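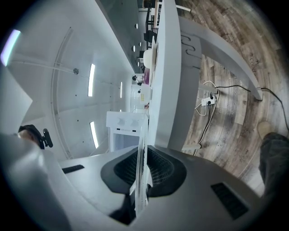

Hand-held grippers for a small lab, how many and what else to budget?

Posted by Vanderleia Fontes

Need to hand in numbers by Tuesday. Plan is 4 hand-held grippers, the kind with clear finger plates. Quote from Plallby is $2,628 for the set, no spares. Is that all I need or am I missing stuff? Never bought this kind of gear before. Also do the fingers scratch up fast? Ours have streaks on them allready and I can't tell if that matters.

Walid Hourani

You're missing spares. We put in for 31 extra finger plates last October and I'd order more if I did it over. Light streaks are fine, swap a plate when it chips or won't sit straight in the rubber pad. Ask Plallby if pads are sold seperate, ours weren't and that hurt. Also power: strips, chargers, longer cables, something to get the cords off the floor. Cheap hooks under the table do it. Put down some $50 per station for that. And get shipping in writing!!

Anselmo Benítez

Just buy 2 and see how it goes

Erzsébet Mészáros

Agree with Walid mostly. Would not start with 2 if the quote is a set price, check that first. Leave a line for storage drives too, we forgot and had to beg for it mid year. McGrath does loaners if one breaks, not sure about Plallby.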